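Snack corner check, Gillari break room, second floor

Walked through by me (Tadhg Sheehan) with a coffee in one hand, so forgive the spelling!

1. Shelving unit steady – OK
Gave it a good shove from the side and it didn't budge. Asset tag 1076 matches the list.

2. Upper shelf – OK, with a grumble
Nothing hanging over the front, and the tall cans are all standing up, but a couple on the left lean a bit and so does the pink box. Zoia, could you straighten them when you restock?
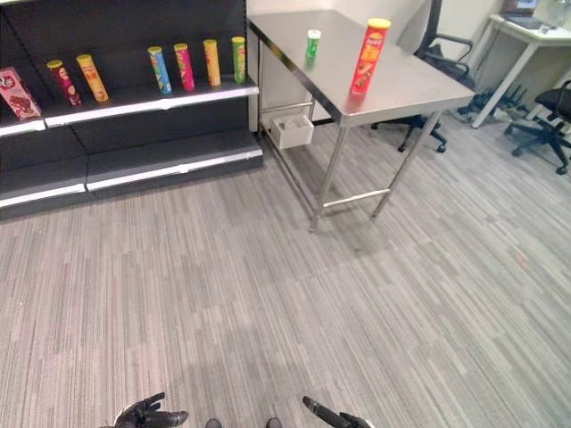
3. Lower shelves – OK
Clear, and I'd love them to stay that way (last July they filled up with coats and somebody's skates).

4. Steel table – needs a small fix
I ran my hand along the front edge and it's smooth, good. It rocks a tiny bit when you lean on it though – I've asked Crisóforo to look at the feet. Please put the little green container back wherever it lives.

5. Carpet – OK
No curled edges, no trip spots.

6. Dates on the snacks – not done
Ran out of time, sorry! Jaqueline has the sheet and will do them on her next round.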